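Kitchen faucet thread, for anyone who thinks a faucet is a thing you pick in an afternoon. I sell kitchens for a living and it took me from 24th September until the middle of November to pick one for my own house.

1/ The old one dripped. I'd been telling clients for years that a drip is a cartridge and a cartridge is a cheap fix. So I ordered the cartridge. It fit a faucet very much like mine.

2/ Went to the Ndlovu showroom with a budget. The one I liked was $1,099. It had a light in it that turns blue when the water is cold. I have a hand for that, but I stood there going blue, red, blue, red for a good while.

3/ The Dandska was $175 and looked fine. Same finish, same pull-down head, no light show. The sales guy called it "a great rental faucet" in the voice people use for other people's babies.

4/ Things I would have told a client to check and did not check myself: how high the spout is, and how high the window sill is behind it. The handle on the Dandska tips backward. My sill sticks out. You see where this is going.

5/ So back it went. Restocking fee: $28. The woman at the counter asked the reason for return and I said "window." She typed that in.

6/ Third try, a Dradamico with the handle on the side. Clears the sill. Spray head docks with a magnet, which I now think every one of them should have. My old one hung down like a tired dog.

7/ Installation. The video is nine minutes long. I was under the sink for most of a Saturday-type amount of time, with the nut that is always on the back, always, and a flashlight in my teeth.

8/ If you're doing this: buy the basin wrench. Replace the shutoff valves while you're down there if they're older than your kids. Take everything out from under the sink first — I own four half-empty bottles of the same dishwasher rinse, apparently.

9/ Verdict after a couple of weeks: brushed finish hides water spots pretty well, hose is quieter than I expected, and my wife says the old one was "taller." It was not taller. I have the old one in the garage and I have measured it.

10/ Somebody asked about touchless. I put one in for a client with a cat. Ask me about it when her water bill comes.

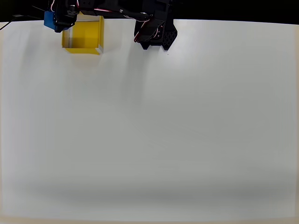 Photo: Wouter Vermeulen / Mitadness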